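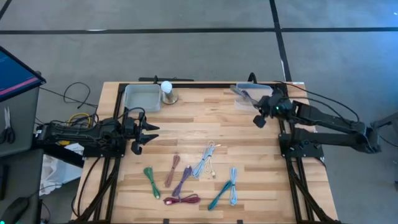
**On trial: the Bergmann two-arm sorting bench**

Those of you who came to the January open evening will remember Letay Tesfamariam standing up at the end and asking whether any of us had room for a rather large table. Well, we found the room, the table arrived from Iltard in more boxes than I care to remember, and we have now had the Bergmann bench on trial for long enough that I feel I can tell you something useful about it.

For anyone new to the list, the Bergmann is a kit for workshops and small repair businesses like ours that would like a pair of robot arms without having to design everything around them. You get the two arms with their grippers, a wooden top on a black aluminium frame, and the software to teach the arms a job by showing them how it is done. Iltard will hire you the lot for 345 pounds a month, and that includes a support line, which we have leaned on rather heavily.

The job we chose was charging cables. We take in an awful lot of them through the Isstead returns scheme, and they all need picking up and putting in a bin before anyone can test them. Hiwot Moges bundles each one into a loop and lays them out on the wood, braided ones and all, in whatever colours have come in that day, and the arms take it from there (in theory!). A cable is a horrid thing for a machine to pick up. It bends, it slides under its neighbour, and the connector always seems to end up pointing the wrong way.

So how has it done? Better than I feared, and not quite as well as the brochure. Hiwot kept a tally over our longest session, and of 139 cables the arms put all but 23 in a bin without help. Most of the failures were overlapping pairs, where the gripper closed on both and then lost one on the way across. Touran Hashemi spent a patient afternoon giving it more demonstrations of just that, and she feels it has improved, though we haven't done a second tally yet.

The assembly was the part I enjoyed least. The frame went together nicely, but the instructions for fixing the arm bases are very brief and we had one of them on back to front until Lensa Gidey came to look. Do allow more floor than the table itself seems to need – the cables from the arms have to go somewhere, and ours went everywhere. I would also say that the grippers are gentler than I expected, and we haven't had a damaged connector so far.

We did look at the Zullier as well, which is cheaper to hire, but it comes with a single arm and Touran was keen to have one arm hold while the other one pulls.

The bench is with us for 2 more weeks and you are very welcome to come and have a go at teaching it something. Tsegereda Lemma is keeping the list of visiting times, so please have a word with her, and bring a few old cables if you have a drawer that needs emptying.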